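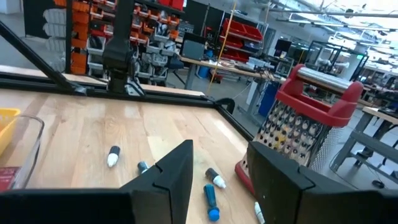 Chrysanthi Athanasiadis would like it noted before anything else that the shallow end steps were slippery again on Tuesday, and that she said the same thing last time and would rather not have to say it a third. Quite right too, and it has gone in as item 3 with its own line, so please read it.

Sirnar Para Swimming, poolside checks before the July gala at Dimley Baths
Filled in by Gunnlaugur Kirkegaard, with comments as I went along

I know the form only asks for a tick or a cross, but I have always found a tick tells the next person very little, so I've written a few words under most of them. Sorry if it runs over the page again.

1. Depth markings readable from the water and from a wheelchair at the side
OK. The new ones on the far wall are lovely and big. The old ones by lane 1 have faded but can still be read.

2. Pool hoist: arm, seat, belt, brake
OK, with a comment. Lifted and lowered with the 2 test weights from the store, smooth all the way down. The belt buckle is stiff and takes a good strong thumb, and some of our swimmers haven't got one to spare, so whoever is on the hoist should expect to do it for them. The battery was on charge when I arrived and showed full. Please put it back on charge after the warm-up as well as at the end of the day.

3. Steps and handrails, shallow end
NOT OK. Handrails are firm. The second step down has lost a good deal of its grip strip and what's left is lifting at one corner. I've taped it for now and told the front desk. The steps stay closed on gala day unless the strip has been replaced, and everybody goes in by the hoist or off the side. Chrysanthi, thank you, and I'm sorry it was missed.

4. Starting blocks
OK for lanes 2 to 6. Lane 1 rocks very slightly if you stand right at the back edge. I had it tightened while I was there and it is much better, but I'd like a second opinion from somebody heavier than me. In-water starts are not affected.

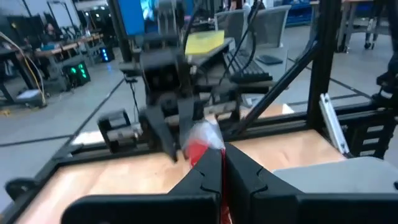 Swimmers who start with a helper holding their feet will need the non-slip mat in the right place before they are called up, so please don't leave it rolled behind the timekeepers' chairs as we did last year – it took an age to find and the poor lad in lane 4 got very cold waiting.

5. Lane ropes
OK. All tight. One float is cracked in the rope between 3 and 4, with a sharp edge facing lane 3. Turned round and taped, spare asked for.

6. Tappers' positions, both ends
OK. Clear space for a tapper to kneel at each end of every lane. The poles are in the cupboard with the Frandsen label on it. Foam tips all present and firmly on. I gave each a good tug.

7. Rescue equipment
OK. Throw bags, poles and the spinal board are where the plan says they are. The straps on the board had been put away in a tangle, now sorted out.

8. Changing village and accessible toilets
Mostly OK. Emergency cords reach the floor in all of them, which I was very pleased to see after the trouble we had with people tying them up. The shower chair in the end cubicle wants new rubber feet. There's a perfectly good one in the family room that can be swapped over.

9. Start signal, sound and light
OK. The Pralel unit was tested from every lane, with the light seen clearly in each. Lane 6 gets a bit of glare from the high windows in the afternoon, so any deaf swimmers in the later heats might be happier in the middle lanes. I'll have a word with the referee.

10. Spectator side
OK. Wheelchair spaces are marked out and the gangway is clear. The bags had crept into it by the time I left, as bags do, so the stewards will need to keep on at people about it.

11. Fire exits
OK. Both open freely from inside. The one by the plant room has a bin in front of it on the outside, moved, but it may well wander back.

Still to do: step strip, lane 1 block to be looked at again, float, shower chair. I shall be down at the baths early on the morning to go over items 2, 3 and 4 once more, and if anyone fancies joining me there will be a flask of tea going.

G. Kirkegaard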